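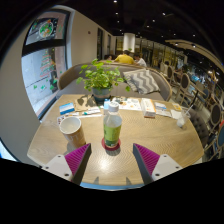 Guides > Furniture care > Table finishes

Removing white rings from an oiled or lacquered table top

By Khôi Đồng, March

A white ring is moisture held in or just under the finish. A dark ring has reached the wood and needs sanding or a bleach treatment, covered on a separate page. The method on this page applies to white rings only.

Identify the finish first. Put one drop of water on a clean spot and leave it for 5 minutes. On an oiled surface with worn protection the drop flattens and the wood under it darkens. On lacquer it stays beaded. Then rub a hidden spot with a cotton swab dipped in denatured alcohol. Shellac softens and sticks to the swab. Stop there if it does, and do not use alcohol anywhere on that top.

Materials

Soft cotton cloths, lint free
Clothes iron without steam
Mineral spirits
Abrasive pad, 400 grit equivalent
Clear hardwax oil (oiled tops) or paste wax (lacquered tops)

Procedure, lacquered tops

1. Wipe the area with a damp cloth and dry it. Leave overnight. Faint rings often clear at this stage.
2. Fold a dry cloth double and lay it over the ring. Set the iron to its lowest heat with the tank empty.
3. Press for a few seconds, lift, and check. Repeat until the ring fades. Do not leave the iron standing on the cloth.
4. Let the top cool fully, then apply a thin coat of paste wax and buff.

Procedure, oiled tops

1. Clean with mineral spirits and let it evaporate with a window open.
2. Rub the ring with the pad, along the grain, using light pressure. Extend the strokes well past the ring so the sheen stays even.
3. Remove the dust and apply a thin coat of oil. Wipe off all excess after 11 minutes. Oil left on the surface dries tacky.
4. Spread used oil rags flat outdoors to dry. Bundled rags can catch fire.

Keep the top out of use until the cure time on the can has passed. If the repaired patch looks duller than the rest, recoat the full top. Spot coats on a large panel usually show under overhead light.

Comments

Korero: Iron worked on the third pass. Mine was lacquer over walnut veneer, so I kept each press very short.

Itmont: Would 4,000 grit do in place of the pad on an oiled top?

Khôi Đồng: Too fine. It polishes the surface and the new oil will not take evenly. Use it on lacquer, before the wax.

Flilora: Oil coat was still soft on Saturday after two days in a cold garage. Moved it indoors and it hardened.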